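La cellule 4

À Faltside, la cellule 4 s'était encore arrêtée en septembre, au cycle 1093. Je suis descendu avec la clé et le carnet. Le bras gauche tirait un peu, comme quelqu'un qui dort mal. J'ai refait le zéro du poignet, puis j'ai relancé la salle de bains simulée, porte noire au fond, lavabo blanc.

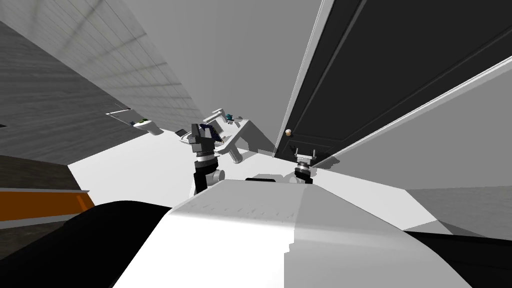

Le lendemain

À six heures, le compteur disait 2260. J'ai graissé la bague - très peu - et j'ai écrit dans le carnet : poignet gauche, à surveiller.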